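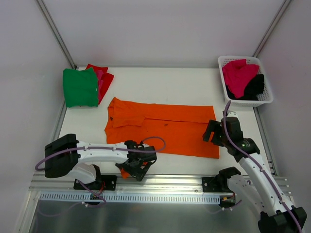

우르호 파르타넨은 약속 시간보다 10분 일찍 와 있었다. 커피는 이미 반쯤 마신 상태. 인사도 짧다. "앉으세요. 오후에 또 나가봐야 돼서."

그는 중고 의류 수선 가게 우디미스를 운영한다. 하크스테드 시장 뒷골목, 간판은 작고 계단은 가파르다. 처음 가는 사람은 한 번쯤 지나친다. 나도 지나쳤다.

시작은 별거 없었다고 한다. 다니던 방직 공장이 문을 닫았고, 집에 재봉틀이 한 대 있었고. "어머니 거였어요. 페달 밟는 거. 그걸로 이웃집 바지 밑단을 줄여줬는데 다음 주에 그 집 아들 바지가 왔죠. 그 다음엔 커튼." 돈은 안 받았다. 대신 감자를 받았다. 겨울 내내 감자를 먹었다며 웃는다.

가게를 연 뒤 첫 달 매출은 월세에도 못 미쳤다. 둘째 달도. 지금은 한 달에 많을 때 최대 300벌까지 들어온다. 제일 많은 건 지퍼. 그다음이 안감, 팔꿈치. 니트는 손이 많이 가서 따로 모아둔다.

"지퍼는 다들 통째로 갈아야 되는 줄 알아요. 슬라이더만 바꾸면 되는 게 태반인데." 그럼 돈은 얼마나 받느냐고 물었더니 대답을 좀 피한다. 벽에 붙은 가격표를 보라고. 봤는데 글씨가 너무 작았다.

동업자 티나 헤멜레이넨은 얘기 중간에 들어왔다. 외투도 안 벗고 바로 앉는다. 염색과 얼룩 담당. 원래는 극장 의상실에서 일했다. 그레메크 극장, 지금은 없어진 곳이다.

"극장에선 막 사이에 고쳐야 돼요. 배우가 서 있는 채로 꿰매는 거예요. 바늘에 찔려도 소리 못 내고." 누가 찔리냐고 물으니 둘 다란다.

두 사람이 만난 건 라팔라이넨 원단 상회의 폐업 정리 때. 같은 린넨 한 필을 잡고 서로 안 놓았다. 결국 반씩 나눴고, 파르타넨은 그 반 필을 아직도 안 썼다. 아까워서. 헤멜레이넨은 그 주에 다 썼다고 한다. 식탁보, 앞치마, 나머지는 행주.

"우린 그런 게 달라요." 헤멜레이넨 말이다. "이 사람은 모으고 난 자르고." 싸우지 않느냐고 했더니 매일 싸운단다. 주로 라디오 때문에. 파르타넨은 축구 중계, 헤멜레이넨은 아무것도 안 트는 쪽.

못 고치는 옷도 있다. 겨드랑이가 삭은 셔츠, 접착심이 다 떠버린 재킷. 그런 건 그냥 돌려보낸다. 수선비가 옷값보다 비싸질 때도 미리 말한다. 그래도 해달라는 손님이 있다고. "지난번 코트는 안감, 주머니, 단추까지 다 갈았어요. 남은 건 겉감뿐이었는데 손님이 하나도 안 변했다고 좋아하시데요." 돌아가신 아버지 코트였다고 한다. 파르타넨은 여기서 말을 좀 멈췄다.

2월부터는 수선 교실을 연다. 저녁반 하나, 정원은 열 명이 안 된다. 단추 달기부터. 파르타넨은 단추만 2주를 하고 싶어하고 헤멜레이넨은 하루면 된다는 입장. 아직 결론이 안났다. 신청은 벌써 꽤 들어왔는데 절반이 남자라서 둘 다 좀 놀랐다고.

집에서 하는 사람들한테 한마디만 해달라고 했다. 헤멜레이넨은 바로 답한다. "실을 짧게 쓰세요. 길게 잡으면 꼭 엉켜요. 80센티도 길어요." 파르타넨은 한참 생각하더니 다리미 얘기를 꺼냈다. 꿰매기 전에 다리고, 꿰맨 다음에 또 다리라고. 귀찮아도. 본인은 집에서 안 다려 입는다고 옆에서 바로 폭로가 나왔지만.

가게를 넓힐 생각은 없느냐는 질문엔 둘 다 고개를 저었다. 옆 점포가 비긴 했다. 보러도 갔다. "천장이 낮아요." "난로도 없고." 그리고 파르타넨이 시계를 봤다. 단추 도매상이 일찍 닫는다고. 인사하고 나오는데 계단에서 벌써 손님 한 분이 올라오고 있엇다. 팔에 겨울 외투를 한가득 안고.

공유 139 · 댓글 10

최근 글
- 골목 구두방의 겨울 준비
- 울 스웨터, 줄었을 때 해볼 것들
- 시장 사람들: 두부집의 새벽
- 버리기 전에 떼어둘 부자재

문의: 편집부 | 무단 전재 금지 | 맨 위로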